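Slow-Roasted Tomatoes in a Worktop Oven

If you have a glut of tomatoes and don't fancy heating the big oven for half a day, a little toaster oven will do the job beautifully. I make a batch nearly every week from June until the plants give up! 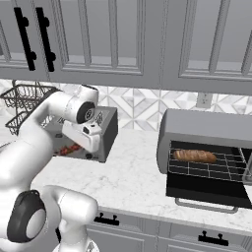 What you need

500 g small tomatoes, plum or cherry
2 tablespoons olive oil, plus more for the jar
1 teaspoon flaky salt
A good pinch of sugar
3 cloves of garlic, skins left on
A few sprigs of thyme

Any variety works, but my favourite by miles is Harasym, a small plum I grow from saved seed (the flesh is thick and there's hardly any water in it). Supermarket cherry tomatoes come up very well too, even the pale winter ones.

Step 1: Prepare the tomatoes

Halve them from top to bottom and lay them cut side down on kitchen paper for 18 minutes. Go and make a cup of tea. They give up a surprising amount of juice and it saves you a good while in the oven.

Step 2: Season

Turn them over into a bowl with the oil, salt and sugar and mix with your hands. Go easy on the salt, as everything gets stronger as it shrinks.

Step 3: Into the oven

Line the tray with baking paper and set the tomatoes out cut side up, close but not piled on each other. Tuck the garlic and thyme in between. Use the lowest shelf position, top and bottom heat, 120°C. Small ovens run hot near the elements, so turn the tray back to front after an hour.

Step 4: Wait

Two and a half hours for cherry tomatoes, three or a bit more for plums. You want wrinkled edges and a middle that is still soft and jammy. If the edges are going dark too soon, drop to 100°C and lay a piece of foil loosely on top, keeping it well clear of the elements.

Step 5: Cool and store

Let them cool on the tray, then pack into a clean tub and cover with oil. Keep it in the fridge and eat within four days. For longer keeping, freeze them without the oil in a single layer, then tip into a bag.

Ways to use them

Stirred through 200 g of hot pasta with the squashed garlic, oh my word. On toast with soft cheese. Chopped into an omelette, or straight from the tub with a fork while you decide what's for supper.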